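About us

Skustham writes software for robot arms that work at tables. We do perception, planning, and the layer of tooling between a customer saying "can it wipe that up" and an arm doing so without putting its elbow through a shelf. We don't build arms. We have opinions about them, which the people who do build them have asked us to send in writing, one email at a time.

How we got here

The company started as a calibration script. It lined up two cameras with one arm, it was 129 lines long, and it was supposed to be thrown away after a trade show in June. Other teams began asking for it. Then they began asking why it crashed when the lights were switched off, and at that point we were in business, whether we had planned on it or not. The script is still in the product. It is longer now and it has tests.

For a while we took any job that came in the door. We wrote a driver for a conveyor. We wrote a dashboard with a great many dials on it, of which the customer used one. After that we sat down and picked the part of the problem we liked, small messy jobs on flat surfaces, and we have stuck to it.

What we make

Mirno is the perception side. It takes camera views of a work surface and gives back what is there, where it is, and how sure it is. The last number is the one we are proud of. A good deal of vision software is sure about everything, including see-through plastic, and Mirno will tell you when it is guessing. Some customers find this unsettling in a demo. They come around once they have run something else for a week.

Dinu is the planner. Given a goal and whatever Mirno believes about the table, it works out a motion for one arm or two, checks it for collisions, and replans when things move. It prefers dull paths. If you want sweeping, graceful arcs for a video, there is a setting, and we would ask you to turn it off again afterward.

Dindell is the tooling: recording, replay, labeling, and the log viewer. It was meant to be for us only. Then a customer saw it over somebody's shoulder, and now it has a price and a manual.

How we work

We learn most tasks by doing them by hand first. A person holds a gripper in each hand and does the job the way they would at home, and Dindell lines up the hand motion, the jaw opening, and the camera views on one clock. Getting everything onto one clock took us longer than the planner did. We don't like to talk about it, though we have given 6 talks about it.

A typical task is cleaning up a surface: specks scattered on white paper, a spray bottle standing off to one side, something to do about both. It sounds like a chore because it is one. It is also a fair test of nearly all our code. The bottle is see-through, the specks are tiny, and there are two grippers that would rather not meet.

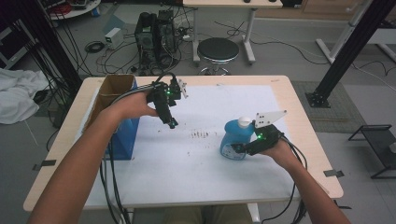 What we believe, more or less

Logs should be readable by a tired person. If an error message needs one of us on the phone to explain it, we count that as a bug in the message.

A robot that stops and asks is worth more than one that carries on with confidence. We ship with the cautious settings on and you may change them. The release notes explain what you are letting yourself in for.

We test on the boring cases. Our nightly run replays more than 200 recorded tasks through the current build, and if any of them gets worse, the release waits. Sales has asked if the release could wait a little less. The release has not replied.

Who we are

We are 8 people, most of whom write code and all of whom sweep. Our backgrounds are in controls, graphics, and machine repair, with one philosophy degree that has turned out to be useful for naming variables. We share one long room and one coffee maker, and the coffee maker has its own bug tracker.

Working with us

We usually begin with a short paid trial on your table, with your objects and your bad lighting. Please don't tidy up for us. Send a few pictures of the work surface on an ordinary day, tell us which arm you have, and say what goes wrong now. If we think a dustpan would serve you better we will say so, and we have lost some nice contracts that way.

We are not hiring at the moment, but we do read what people send.

Page last updated 2025-05-04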